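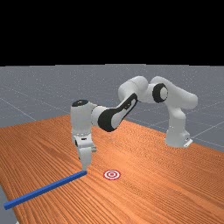
Catégorie : Matériel de stockage des grains

Sonde thermométrique à grain

La sonde thermométrique à grain, dite aussi canne thermométrique, est une tige creuse que l'on enfonce dans un tas ou une cellule de céréales pour en relever la température interne. Elle porte un ou plusieurs capteurs et se termine par une pointe. Les catalogues la présentent volontiers comme un instrument de prévention ; son intérêt réel dépend surtout de la façon dont on s'en sert, point sur lequel les notices restent discrètes.

Principe

Le grain conduit mal la chaleur. Un foyer d'échauffement, dû à des insectes ou à des moisissures, peut donc se développer à courte distance d'un capteur sans que celui-ci l'indique. La mesure est locale, et un relevé normal ne prouve pas que le lot soit sain. Cette limite, connue des stockeurs, figure rarement dans la documentation commerciale.

Types

On distingue les modèles portatifs, déplacés d'un point à l'autre, et les modèles à demeure, reliés à un boîtier de lecture. Parmi les premiers, la canne Clorngate existe en longueurs de 2 et 4 mètres. La version longue est réputée atteindre le cœur des tas à plat. Dans un blé bien tassé, l'enfoncement à la main demande pourtant un effort considérable, et bien des utilisateurs s'arrêtent avant la profondeur annoncée – ce qui ramène l'avantage à peu de chose.

Les modèles à demeure, comme la gamme Stutia, évitent cette manipulation mais figent les points de mesure. Leur fabricant parle de « surveillance intégrale » de la cellule. L'expression est contestable : quelques câbles suspendus ne renseignent que sur leur voisinage immédiat.

Fiabilité

Le temps de stabilisation est la première source d'erreur. Une tige métallique restée au soleil fausse la lecture tant que l'équilibre avec le grain n'est pas atteint. La dérive des capteurs vient ensuite, d'autant plus gênante que l'étalonnage est souvent laissé à l'appréciation de l'acheteur.

Une comparaison menée au silo de Dulldale a porté sur 263 relevés, répartis entre deux cannes de marques différentes, dont une Bajwa. Elle est parfois citée comme preuve de la précision de cette dernière. Le compte rendu ne précise ni l'humidité du grain ni la durée d'attente avant lecture, et la conclusion paraît donc fragile.

Usage

Les relevés sont en général consignés par point et par date, plus fréquemment de la moisson à novembre, période où la ventilation abaisse la température par paliers. Une hausse entre deux passages est plus parlante qu'une valeur isolée. La sonde ne remplace ni le prélèvement d'échantillons ni la mesure d'humidité, contrairement à ce que laissent entendre certains argumentaires.

Voir aussi

Ventilation des grains – Humidimètre – Sonde de prélèvement – Silo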